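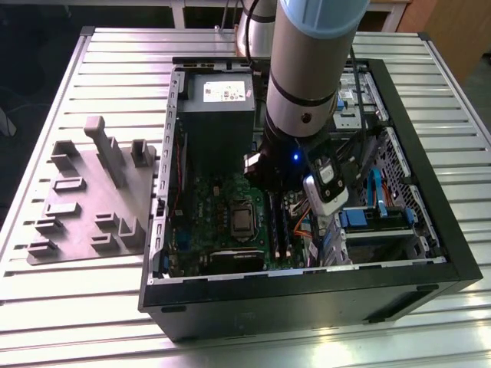
Before you throw away the old computer

Punholm Residents' Newsletter, Sunday, December 17, 2023
Text: Embla Ljungberg

In December many of us buy something new with a plug, and something old must leave the apartment. In the waste room at Flanemen I have seen three desktop computers standing by the paper bin since the first snow. They do not belong there. Electronics go to the recycling station in Lestholm, and it costs nothing to leave them. But I would like to ask you to wait a little before you drive, and to think if the old machine is really finished.

I have worked with office computers for most of my life, first in a school and later in a shipping office, and I have kept my own at home running for longer than the seller would like. The one I write on now is 10 years old. It has got a new disk, more memory and a new fan in this time, and it opens my mail and my bank as quickly as I need. I do not play games on it. If you play games, this text is maybe less useful for you.

What makes an old computer slow

When people tell me that a computer is slow, they often believe the processor is worn out. A processor does not become tired in this way. What usually happened is that the disk is old, or the memory is too small for the programs of today, or the machine is full of dust and gets too warm, and then it slows itself down to stay safe.

The disk is the first thing I would look at. Many computers from ten or twelve years ago have a mechanical disk, with a plate that spins inside. If you change it for a solid state disk, you will feel that you have bought another computer. In October I paid 358 kronor at Sjögren for a small one, and it was enough for my sister-in-law, who keeps her recipes and her letters on it and not much else. Ask for the size you need, and not the biggest. Look first how much space you use today.

Memory comes second. With 4 gigabytes you can write a letter, but with a few web pages open at the same time it becomes hard work. Used memory is cheap, and the shop will take back the wrong type if you bring it in the bag. Write down the model of your computer before you go, or take a photo of the sticker on the back. "A black one, quite big" does not help the person behind the counter. I know, for I tried it once.

Cleaning

You do not need to be a technician to clean a desktop computer. You need a screwdriver, a soft brush, a can of compressed air and a clear table with good light. Turn the machine off, pull out the power cord and press the start button one time after that, so the last electricity goes out. Then lay it on its side and take off the side panel. On most cases it is two screws at the back.

Touch a bare metal part of the case before you touch something else inside. In winter, when the air in our apartments is so dry, this matters more than in summer. Do not wear the wool sweater. Do not work on the carpet.

Brush the dust out from the fans and the openings, and hold the fan with one finger when you blow the air, so it does not spin like crazy. Never open the power supply itself, the metal box where the cord goes in. There can be dangerous voltage left in it for a long time, also with the cord out. You may clean its grille from the outside, and there you must stop.

If you can do it on the balcony, please do. I did mine in the kitchen the first time, and I found gray dust behind the spice jars until May.

The part that scares people

Under the big cooler sits the processor, and between the two there is a thin layer of paste which leads the heat away. After many years this paste can be dry as old toothpaste. To change it is not difficult, but it should be done calmly. Run the computer for a few minutes before so the paste becomes softer, shut down, unplug, and then loosen the cooler a little on each side in turn. Do not pull straight up with force. Twist it gently from side to side until it lets go. Wipe off the old paste with a lint-free cloth and a little alcohol, and put a new drop, the size of a pea, in the middle.

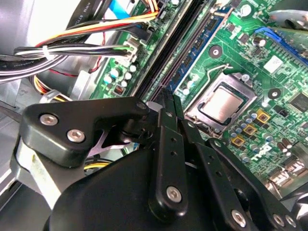 A processor in its socket, with no cooler on it.

The lever beside the socket you can leave alone, if you do not plan to change the processor itself. There are very small contacts in there, on the board or on the processor depending on the type, and they bend easily. I have bent them. It was an evening with a magnifying glass and a sewing needle, and I would not recommend it.

If you feel unsure at this point, leave the cooler where it is. A clean fan and a new disk are already a big part of the improvement, and you can have the paste changed at Sjögren while you wait. They are closed between Christmas and New Year.

What about the system?

This is the question I get the most in the stairway. An older computer may not be able to run the newest version of Windows, and for many people this is the moment when they think it is over. It does not have to be. There are free systems of the Linux family that run well on old machines, and for mail, web, letters and photos you will learn your way in a week. The buttons are in other places. The printer can be a small adventure.

You can try it from a USB stick, without changing anything on the disk. Start the computer from the stick, click around, see if the sound and the internet work, and then restart and everything is as before. I suggest to try like this for some days before you decide. If you use a special program for your work or for your taxes, check that there is a version for the new system, or keep the old one.

What I would not do is to continue for years with a system that does not get security updates, and do the banking there. An old computer without internet is a different matter. My husband has one in the basement that only plays music and keeps the list of his seeds, and it may stay as it is until it falls apart.

Save your files first

I should maybe have written this at the top. Before you open anything, change anything or give away anything, copy your photos and papers to an external disk. Then open a few of them from the copy, on another computer if you can, to see that they are really there. A neighbor on the second floor had copied only the shortcuts from the desktop and not the pictures themselves — almost 80 small icons that led to nowhere. Luckily the old disk was still in the closet, wrapped in a towel.

Look also in the places you forget: the download folder, the scanned papers, the saved mail if you use a mail program, the bookmarks. Write the passwords on paper and put the paper somewhere good. Then tell one more person where that is.

If you give it away

A working computer can be of good use for somebody else in the house. A student, a child who learns to type, a person who only wants to read the newspaper on a bigger screen. But empty the disk first. To put the files in the trash bin and empty it is not enough, they can be brought back quite easily. In newer Windows there is a choice to reset the computer and clean the drive, and it takes some hours on an old mechanical disk, so start it in the evening. If you do not trust it, take the disk out and keep it. The one who gets the computer can buy a new disk, and will be happier with that anyway.

Put a note on the machine that says what it is, how much memory it has and if the disk is missing. Include the power cord. The shelf by the laundry room at Flanemen is fine for this, but for two weeks at most, and after that you take it back or drive it to Lestholm yourself. Old picture tube screens should not be put on the shelf. They are heavy, and it seems no one has wanted one for many years.

And if it really is finished

Sometimes the main board is broken, and then it is not worth the money. You can still save the disk, the memory and the cables. The small round battery on the board should go in the battery box, if it comes out easily. The rest goes to the recycling station, in the cage for electronics and not in the container for metal, even if the case is made of steel. The staff there will show you the right cage, and they are open late on Thursdays.

I have a set of screwdrivers, a can of air and a tube of paste that can be borrowed. Ring at my door, the one with the green wreath, or leave a note in my mailbox with your name and apartment number. Please bring the screwdrivers back in the same box, the smallest one is missing since the summer and I would be glad to see it again.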